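Nirnix wants the boring part of robot software to stay boring

21 July 2025

Yiran Xia is eating lunch standing up when I get there. She runs perception at Nirnix, a team of 7, and a build broke overnight. "Give me two minutes." It's more like fifteen.

What they make is called Piston. It takes recordings of people doing chores with hand-held grippers and turns them into clean tracks of where each hand was, when the fingers closed, how confident the software is about any of it. Other teams train policies on the output. Nirnix mostly doesn't. "We did for a while," says Xia. "We were mediocre at it. The tooling we wrote to debug our own mediocre policies was better than the policies."

Genowefa Zawadzka comes in halfway through that sentence, laptop open, still typing. She owns the planner and, by her own account, most of the arguments.

First thing I ask about is time. Everybody I'd called before the visit brought it up. Xia groans. The head camera and the grippers run on separate clocks and the clocks drift. "You get 50 milliseconds of offset and the fingers close before they reach the cup. A person looks at the plot and says sure, fine. The policy learns to grab air."

Their first fix was asking operators to clap the grippers together at the start of each take. Worked until people forgot. Now Piston estimates offset from the motion itself, matching the wrist speed seen by the camera against the one from the gripper, and redoes it every few seconds. Takes with a bad match get thrown out. Zawadzka thinks it throws out too many. "She's deleting my hard cases." Xia: "I'm deleting garbage." They have clearly had this one before.

The numbers, then. Last October they re-ran an old batch through the new matcher and lost 38 percent of it. Painful week. A customer, Laing, had already trained on that data. Xia made the call herself. "They were nice about it. Which was worse."

And markers? I'd assumed the field was past printed squares by now. Xia shrugs. Markerless tracking is running in a branch, its good on slow motion and falls over when hands cross.

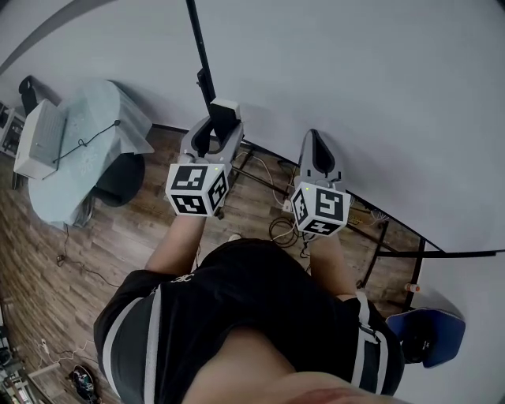

"A square tells you when it's lost," she says. "The network gives you a pose no matter what. I want the thing that admits it can't see." So the cube is the reference, the network gets scored against it, and when the two disagree by more than 2 centimeters someone looks at the clip.

Zawadzka's side is different. Her planner, Zutley, takes a human track and asks if an arm could follow it. Often no. Elbows go where a robot's elbow won't. She used to reject those outright, now she bends the path a little and writes down how much she bent it. "If you don't log the bend, somebody spends a month wondering why the robot is slow near the table."

What's next? A file format change, apparently, that niether of them wants to do. Zawadzka wants the viewer to load faster. Xia wants to go see about her build.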